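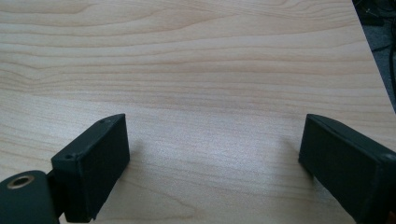
Light wood tables are lovely to look at and a bit of a pain to live with. Every ring shows, every smear shows, and if you sit facing a window you get to admire all of it over breakfast! I've had pale tables for years now, so these are the habits that stuck with me.

Wipe along the grain. It sounds fussy, but any streaks you leave behind blend right in with the lines. I use a soft cloth, damp and well wrung out, then go over it again with a dry one. If there's something sticky, lay the damp cloth on it for a couple of minutes and go make your coffee. No scrubbing pads, please – my friend Delia used one on hers and you can still find the spot.

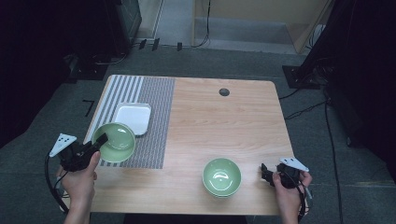

Page last changed: 2024-02-19

A placemat doesn't have to match your bowls. Sage green on gray and white stripes looks calm and pretty on pale wood, and a textured weave is nice and forgiving with crumbs (shake it out over the sink, not the carpet, ask me how I know). I like a small plate on the mat too, for toast or a spoon.

Bowls that go straight on the wood are where I'm strict. Run your hand under the base first. If it feels gritty or rough it'll scratch, so rub it with a damp cloth, or stick on two little felt dots if the bowl mostly stays put. And lift, don't slide!

If your table has a cable hole in the top, crumbs will find it. An old dry toothbrush gets around the rim nicely. Do that before you wipe, or you'll just be pushing wet crumbs down into it.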